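A Day at the Skelcombe Winter Car Show

January 24, 2021

I have been to the Skelcombe show four times now, and it is still the only one within driving distance that is held indoors. It fills two halls at the old fairground, with a third for parts and tools. Entry was by timed ticket this year, and the lines were shorter than I remember from past visits. I got in at the first slot and stayed until the middle of the afternoon.

Hall A is where the dealers set up. Most of the space went to SUVs and pickups, as it does every year. I was there for the smaller cars, so I walked to the back, where Varnuvley had its stand. They are the importer that took over the Putine line in November, and they had brought three Putine hatchbacks and one wagon.
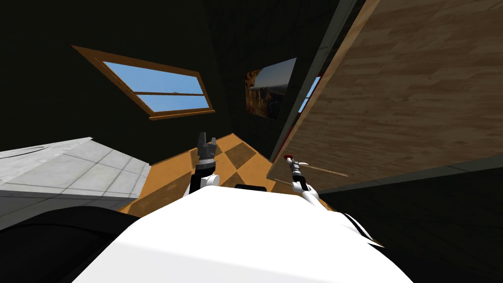

Two robot arms and a tiled floor in orange and brown.

The wagon was the car I had come to see. It has a 2000 cc engine with 134 horsepower, and the curb weight on the spec sheet was 3670 pounds. That is heavy for a car of this length. The man at the stand put it down to the all-wheel drive and the extra bracing around the rear doors. He was open about the fuel economy, which he said was fair on the highway and poor in town.

They let people sit in it for a few minutes at a time. The driver's seat goes low enough for a tall person, and the steering wheel moves in and out as well as up and down. I liked the heater controls, which are plain knobs. The rear seat is flat and a little short under the thighs. With the seat folded there is a step in the cargo floor, and I could not find a way to level it out. A cover panel is sold as an extra, but they did not have one with them. 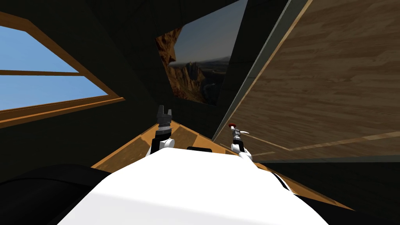

Test drives were outside, on a loop that runs past the fairground gate and down the county road. You had to sign up at the stand and wait. I waited an hour and got one lap in the wagon. It pulls well enough up to 60 mph and then takes its time. The ride is soft. There was some wind noise from the driver's side mirror, and the brakes bit sooner than I am used to. The gearbox is a six-speed manual with a long throw — fine once you learn where third is.

I had lunch in my own car, as the food counter was closed, and went back in for Hall B. This is the club hall, and I will keep it short. There were fewer clubs than usual and more gaps between the cars. The best thing I saw was a two-door sedan with its original paint, worn through on the hood. The owner had a folder with every service receipt in it and was happy to let people page through.

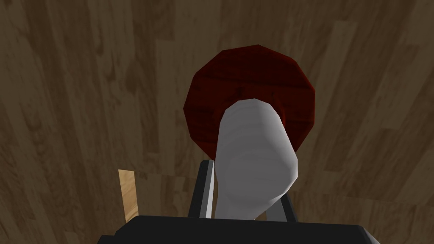 The parts hall was busy. Yau had the long table by the entrance with filters, belts and wiper blades, and they also had a rack of used wheels at the back. I bought a cabin filter and a set of floor mats. I asked about a roof rack for the wagon and was told none had been made for it yet. A rack from the old model bolts up to the same points, but the rear bar sits too close to the tailgate when it opens.

Before leaving I went back to the Varnuvley stand to ask about service. There is no Putine dealer in Skelcombe itself. For now, warranty work goes to a shop across the river, and parts are shipped from the coast. They said most orders take a week. I took a price list and said I would think about it.
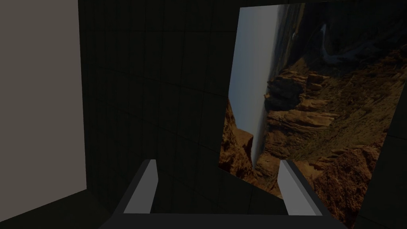
Hoi-yan Mok: I drove the same wagon after lunch and heard the mirror noise too, but only with the vent fan off. On the parts wait, a week was right for my brake pads. The door seal for my older hatchback took closer to a month, so ask before you sign anything.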